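Home Textiles and Clothing Care, Unit 3
Folding on a soft surface

Okay, so last class we did shirts at the long tables, and most of you have shirts sorted. Jeans are a different animal, and at home you probably won't have a long table anyway. You'll have a bed. I fold nearly everything on mine, and I've got opinions about it!

Before you start, empty the pockets (all of them, even the tiny coin one) and do up the button and zip. Give the pair a good shake from the waistband. If you're working from the Nata booklet, the steps start at card 1022, but skip its bit about ironing a crease in. I've never liked that on denim.

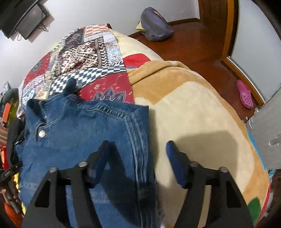 Denim has a memory, and that's the thing I most want you to take away from this unit. Wherever it sits folded for a week, it wants to fold again, so you may as well pick the spot yourself. Spread the jeans out first and smooth from the waistband down with the flat of your hand. On a bed made up like this one, with a patchwork quilt on one side and plush fleece on the other, I'd slide the whole pair over onto the quilt. Fleece grabs at heavy cotton — you tug one leg and the blanket comes along for the ride. Check your corners too, a bit of denim sticking up like the one near the top here will turn into a lump once it's under two more layers.

Then it's one leg over the other, tuck the crotch point in so you've got a straight edge, and fold up from the hem. Thirds for a drawer, halves for a shelf. The Udomley method rolls them instead, and I do like that for a suitcase (my drawers at home are too shallow for it).

For next time: bring one pair of jeans and one thing in a colour you never wear. Read the Santoro handout on knits, both sides please.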